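Strata won't let me run a cable through the ceiling space, what are my options?
Home & Reno > Wiring and Internet > Apartments
Viewed 792 times

nic_requena

Hi all, hoping someone has been through this. Bought a two bedroom unit in Flovonville last year, second floor, brick, built in the 70s I think. The NBN box is in the hall cupboard right by the front door and my study is the back bedroom, so the entire length of the flat away. Wifi in the study is rubbish. I work from home four days and calls drop out most arvos.

Wanted to get a sparky or data bloke in to run one ethernet cable up through the ceiling cavity and down into the study. One cable. Rang strata manager (Papadakis) and they said the cavity is common property, I'd need a by-law and a vote at the general meeting, plus they want a quote and a drawing. Next meeting isn't till April. There's also something in the letter about fire collars which I don't understand.

Things I've tried:
moved the router to the top shelf of the cupboard. Slightly better
took the cupboard door off. Wife made me put it back
a Nisico wifi extender from the clearance bin. Worse if anything, keeps dropping off

Is there any way to do this without going in the ceiling? I don't mind a cable on the skirting if it looks ok. Floors are carpet in the bedrooms and hall, tiles in the kitchen. Rent isn't an issue, I own it, but I don't want a fight with the committee over drilling either. Budget a few hundred, could go a bit more if it's properly fixed.

Cheers
Nicanor Requena

tassie_sparks

Not legal advice etc but I do this for a living. Data cabling that's fixed (in walls, ceilings, under floors) has to be done by a registered cabler in Australia, whatever strata says. So even if they wave you through don't get your brother in law to do it. A patch lead you buy at the shop and plug in both ends and run along the skirting is a different story, that's just a lead.

So, the lead. Get a flat one or a thin round one, white, pre-terminated. Measure first. Go along the skirting with your tape from the cupboard to the desk, up and over every door frame, and add a couple of metres. People always forget the door frames. Architraves add up, you go up one side, across, down the other, thats more than four metres gone on a single door.

In the hall with carpet you can usually tuck a flat cable down the gap between the carpet edge and the skirting. Use a wide paint scraper or a plastic trim tool, not a screwdriver, you'll nick the jacket on the gripper strip. Those little nails are nasty. Go slow near the corners and don't fold the cable flat on itself.

Where it crosses a doorway, two choices. Over the top in mini trunking, or under the carpet right at the threshold bar if you can get the bar up. I don't love under. Gets walked on, and in two years you've got a fault you can't find. Over the top every time for me. 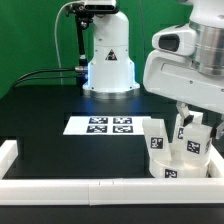
Trunking. The self adhesive stuff is fine on painted timber but rubbish on old brick or chalky paint, it'll let go the first hot week of summer. Wipe the wall down with metho, let it dry, press hard, leave it overnight before you put any cable in it. Everyone puts the cable in straight away and then wonders why it's hanging off. If you do end up wanting to paint it to match, paint the lid seperately before it goes on.

Clips are OK too but buy the ones with a proper masonry nail and check with strata first, some by-laws count the inside face of an outside wall as common property. Yes, really. Papadakis or whoever can tell you where the line is on your strata plan. Ask in writing.

Keep it off power leads as much as you can. Crossing one at right angles is no drama. Lying alongside a power board for three metres in the same duct, don't.

Fire collars: when a pipe or cable goes through a fire rated wall or floor the hole has to be sealed with something rated. Your ceiling is probably the slab or a rated ceiling under the unit upstairs, that's why they're twitchy. They're not just being difficult on that one. I've opened up ceilings in old walk ups and found holes you could put your arm through, pay TV installers mostly.

If you do go for the by-law anyway, get two quotes and ask the cabler to do the drawing for you. Most will throw it in. Our last one in a block like yours got through with no argument, the owners upstairs just wanted to know if there'd be dust.

maplecreek_dee

I'm in Canada so ignore me on the rules, but we had the same thing in our condo. Look behind your TV outlet. If there's a coax jack near the cupboard and another one in the back bedroom, there's a thing called MoCA, a little adapter at each end, and it sends the internet over the coax that's already in the wall. No drilling. No vote. We got a used pair from a guy in our building and it's been solid, way better than the powerline ones we had before that.

Powerline, since someone will suggest it: ours was fine until the dryer was on. Then it wasn't. Might be ok in yours, depends on the wiring and in a 70s place I wouldn't bet on it. Buy from somewhere with returns.

Check the coax isn't shared with the other units before you hook anything up though. In a lot of older buildings the antenna on the roof feeds everybody off a splitter and you could end up putting your signal down the neighbour's wall. There's a small filter that goes on the line to stop that. Ask whoever looks after the antenna.

Also, colour. If you do go with the skirting cable get the sample of trunking home before you buy the lot. There is "white" and then there is white. Ours looked grey next to the baseboard and my husband still brings it up.

bazza174

just get mesh mate. bought a 3 pack, stuck one in the hall one in the lounge done. no strata no nothing. dont know why people make this so hard

tassie_sparks

Mesh is fine if there's a spot halfway with decent signal. Through two double brick walls there often isn't, and he's already had an extender that made it worse. Worth a go if you can return it. If you do run the lead, plug a mesh unit in at the study end and you've got good wifi at the back of the flat as well.

nic_requena

Thanks everyone. Update. There is a coax plate in the study, behind the bookcase, had no idea, but strata says the roof antenna feeds all the units so I've left that alone for now.

Went with the flat cable. Came from Redisent, 20 m, more than I needed but the 15 was out of stock. Took me from 2 pm till dinner, most of it moving furniture. Hall bit tucked in beautifully. Over the study door I used the stick on trunking and yes I did leave it overnight, and yes metho first. One corner has a gap where the two bits meet, filled it with no more gaps, you'd have to be looking.

Ran a call all morning today with no drop outs. Wife says she can't see it. Still going to put the by-law in for April becuase I'd like a proper wall plate one day, but not in a hurry now.

Bazza, might try one of yours in the lounge next, which model was it?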